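Home Storage and Reuse Pilot, Ravik district
Progress report to the Geleo Fund, period ending October
Prepared by Bijan Rostami

Summary

The pilot is running and the money is being spent as planned. I am less sure than I was in the spring that it will show what the application said it would. The application promised that households who sort and keep their packaging at home would send less of it to the Ravik depot. We have 632 households signed up. Signing up took a name and a street address, and I would ask the Fund not to read too much into it.

Sign-up and drop-off

The 632 figure will look good in the annual review. Of the three collection rounds we held, the first was busy, the second was rained out, and the third was mostly the same people as the first. Ettore Caputo, who runs the Jugah site, thinks turnout will pick up once the signs are replaced. He may be right. We said the same thing before the last set of signs.

We planned 13 drop-off points and have opened 11. The two still closed are both waiting on the property owner at Iltska, who has agreed in principle twice and signed nothing. I have stopped putting a target month next to them.

What people keep

The interviews were the most useful part of this period and also the part that worries me most. People told us they reuse boxes and tins all the time. When we asked what was in them, the answers got vague. Buttons, cords, a spare key for a door that was replaced years ago. Several people said a decorated box was "too nice to throw out," and that seemed to be the whole plan for it.

That matters for our numbers. A box that sits in a closet counts as reused under the method in the application. I don't think it should. Either the box is doing a job that something new would have done, or it is trash with a longer wait. I have asked for the counting rule to be changed before the next round, and I know that this will lower our results.
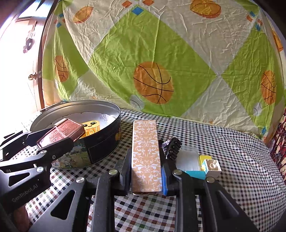 The second problem is mixed materials. Plain cardboard is easy for the depot to take. Anything with a glossy wrap, a glued lining or a foil print gets pulled off the line, and the depot's own staff don't agree on where the limit is. Our leaflet tells people to "check with the site if unsure." They don't check, and I wouldn't either.

Spending

Printing is over budget because the leaflet was done twice. Transport is under, mainly due to the canceled round. I would like to move the difference across and will send the form separately. The storage bins bought for the Iltska points are in Ettore's shed at Jugah until those points open.

Next period

We will run one more collection round at the open points, with the new counting rule if the Fund agrees to it. We will also go back to the households we interviewed and ask what happened to the things they kept. I would hold off on the expansion to other districts until those answers are in. The draft press notice says the pilot has "changed habits in Ravik," and I would like that line taken out. We have no evidence for it yet.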